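Music Video Submissions: Frequently Asked Questions
Bolotcombe Music Video Festival
Last updated 1 Oct 2022

Who may submit a video?
Any performer, director or label may submit, provided that the song was written or recorded by the artist named on the form. Cover versions are accepted where written permission from the publisher is attached.

Is there a limit on length?
Videos in the main section, the Grivov Programme, must run for no more than nine minutes, including titles and credits. Longer pieces may be entered in the Mabuza section for narrative work.

May a video be submitted if it has already been released online?
Yes. Earlier release does not affect eligibility, and view counts are not shown to the selection panel.
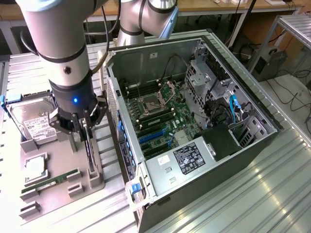
Cường Cao writes that the rule on earlier release should be stated on the form itself, as he held back a finished single for a month in the belief that it had to be unseen. The form has been amended accordingly.

How many videos are selected?
The panel received 342 entries for the previous edition and chose 74 for screening. The number varies with the length of the works.

Are lyrics required?
A full lyric sheet must accompany every entry. Where the song is not in English, subtitles are also required, and these should follow the meaning of the verse. Subtitles may be supplied as a separate file. 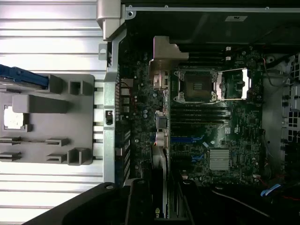
Files in which the subtitles are already part of the picture are accepted, but cannot be corrected once the programme has been locked.

What does it cost to enter?
The fee is £45 per video. It is waived for artists entering the Kamo section for first releases.

When will applicants be told the outcome?
All applicants will be notified by email before the end of October. The panel does not provide individual comments on videos that have not been selected.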